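April 9, 2020

Living room day again at the Plunside flat, and I'm putting this down before I forget what went where. The job was picking up off the big rug, the one with the painted landscape – yellow flowers at one end, teal and light blue swirls at the other. I love that rug but wow, it's busy! Bags first, then cloth, then whatever is left over. The Vanhove sheet gives 44 minutes for the whole room and I'd like to get it down to 40 by June.

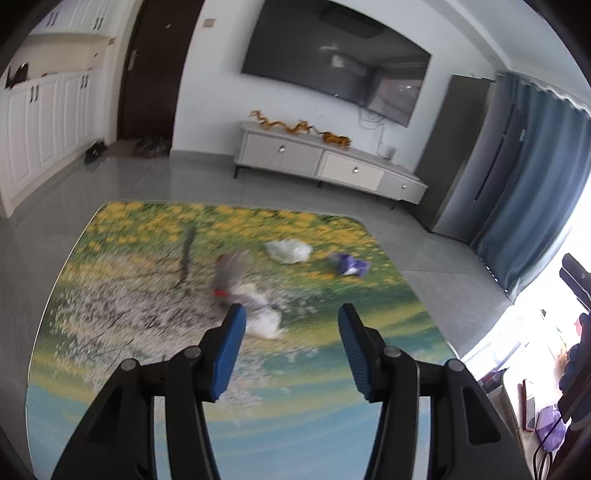

Do the plastic bags get folded before they go in the drawer?

Only the ones without holes, and flat is good enough, so don't fuss over corners.

I spent far too long on the little purple cloth (fold in half, in half again, done – I kept redoing it). The crumpled white bags are a nuisance against the pale part of the print, so next round I'm going in from the yellow end. The dragon and the smaller orange figure stay on top of the TV cabinet, please, along with the little white thing at the right. Dust around them.

Still to get from Bevham: 2 packs of cloths, and a box of 100 liners if they have any.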